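Kennedy Street Lending Desk: where the lead generation work stands
Progress report for the Rosard Fund, 2019-01-25
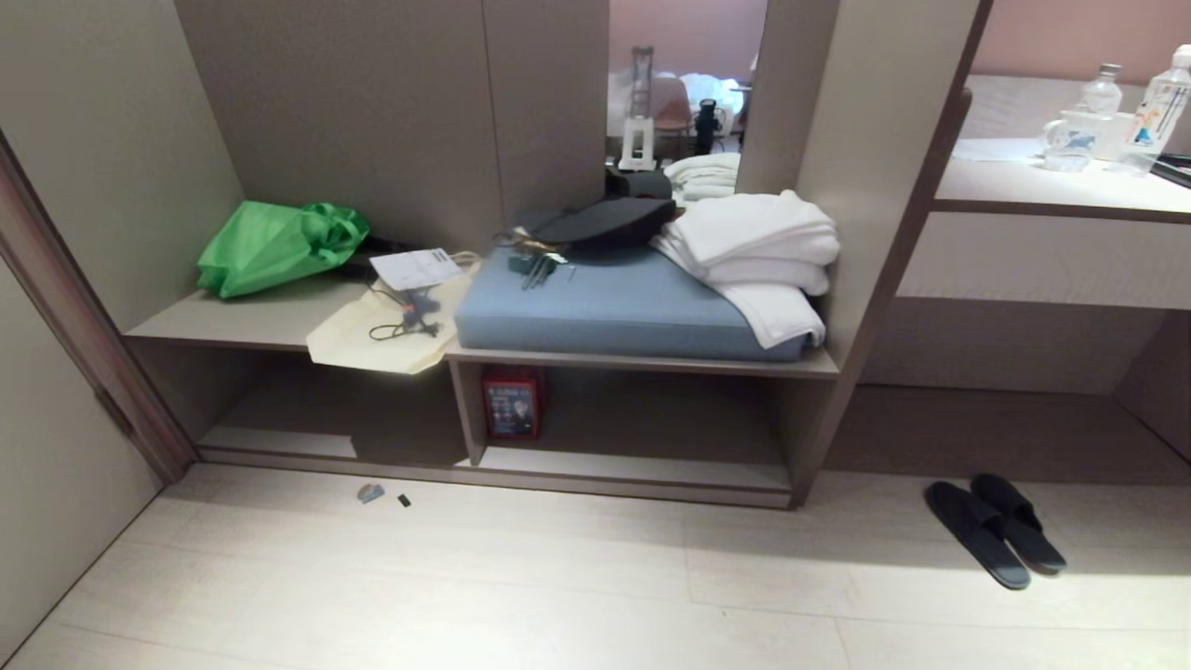
The short version

Hi all, and thanks for giving us a few extra days on this one. I wanted to wait until the November campaign numbers had settled down before I wrote anything, and I'm glad I did (the first set was a mess, more on that further down).

You gave us money to see whether a small lending desk like ours could find its own borrowers online and stop leaning so hard on brokers. We lend to independent shops, salons, repair garages, small food businesses, that sort of thing. Before the grant, nearly all our applications came in through two brokers and whoever happened to know my co-lead, Tyson McKinnon. We now have 1,061 business owners on our email list who signed up themselves, and 66 completed loan applications that we can trace back to either the newsletter or our LinkedIn posts. I'm really happy with that!

What I'm less happy with is the website, so let me get into it.

LinkedIn

We started by fixing the company page, which still had our old address on it and a logo from before the name change. Tyson rewrote his own profile and I rewrote mine. His used to say "Finance Professional" and nothing else. Now it says who he lends to and how big the loans are, and people message him about it, which he finds a little alarming.

We post three times a week. The posts that do well are the plain ones: what we look at in a bank statement, why we ask about your lease, what happens if you miss a payment. The polished ones we paid a designer for did next to nothing. I've stopped ordering them and moved what was left of that line over to the newsletter, as I mentioned to Garnet Fortin on our last call. Garnet, you asked me to put that in writing, so consider it put.

We also tried sponsored posts aimed at salon owners. They got clicks, mostly from people who sell things to salon owners. I ran them for the whole month to be fair to the idea and then switched them off. I'd like to try again with a much smaller area and a different picture, but not before the website is sorted out.

The newsletter

It goes out every other week and it's called The Werley Letter, after the building we started in. I write it at home, usually in the evening, and Tyson checks anything with an interest rate in it. Each one answers a single question from a borrower, with a link to the application at the bottom and that's about it.

Sign-ups came from three places: the form on our site, the sheet we take to the Flasley small business mornings, and a line I added to everyone's email signature. The signature line has pulled in far more than I expected and cost nothing. The Flasley sheet brings fewer people, but they're much further along. They've usually got a quote for equipment already and want to know how soon they can hear back.

One thing I got wrong. I imported the old broker contacts into the list at the start, 1,282 of them, and sent them the first issue. They hadn't asked for it and quite a few told me so. I took every one of them off again the same week, wrote an apology, and they aren't counted in any figure in this report. We've since added a confirm step to the sign-up form, so the list is smaller than it could be but everyone on it has said yes twice.

The website

OK, so. The plan was to have new pages up for each kind of borrower by the fall. We have the salon page and the garage page. The food business page is written but not live, and the retail page is half an outline in a shared document.

Part of this is on our developer, who took on a bigger client and got slow, and part is on me for not chasing. I also kept changing my mind about the application form. The old form had 40 fields. I wanted to cut it way down, underwriting wanted to keep nearly all of it, and we went back and forth for weeks. What we've settled on is a short first page (name, business, amount, what it's for, phone number) and then the long part only if we think we can help. The short page went live on the salon section first. People finish it, and we can see they finish it, because the calls come in.

The messy numbers I mentioned came from the form too. It was sending two records every time somebody hit the back button, so for a while it looked like we'd doubled our applications overnight. I had a very nice afternoon before we worked out why. The 66 above is after cleaning, and I went through the records by hand with Tyson to be sure.

Search is slow going. We show up for our own name and for a couple of long phrases to do with chair rental and lift financing. For anything broader, the big lenders are ahead of us and I don't see that changing this year.

Money

Spending is under budget on ads and design, over on the developer, and on track for everything else. The overspend is covered by the design money, so I'm not asking for any more. The full ledger is in the spreadsheet I shared with the fund office. If the tab called "Old" confuses you, ignore it, I'll delete it once the auditor's been through.

People

We said we'd hire a part-time person to answer first inquiries, and we haven't yet. Tyson and I are splitting the phone between us, mornings for him and afternoons for me. It works while volume is where it is. If the food page does what the salon page did, it won't, so I'd like to get the job ad out next month. I've attached a draft and would love your thoughts on the pay range, which feels low to me.

What's next

Food page live first, it only needs a final read from underwriting. Then retail. I'll send you both links when they're up so you don't have to go hunting.

Short form rolled out to the garage section and the home page.

A proper follow-up for people who start the form and stop. Right now I just ring them when I have a minute, and I don't always have a minute.

A second round of sponsored posts, small, local, and only if the pages above are finished.

Two questions for you. Would the fund be all right with us moving the final report back by a month, so it takes in a full run with all four pages? And Garnet, is there anyone else in your portfolio doing email for small borrowers? I'd happily swap notes with them, or just buy them lunch and ask a lot of questions.

Call or email any time. Afternoons are best for me, and if you get Tyson, he has all the same figures.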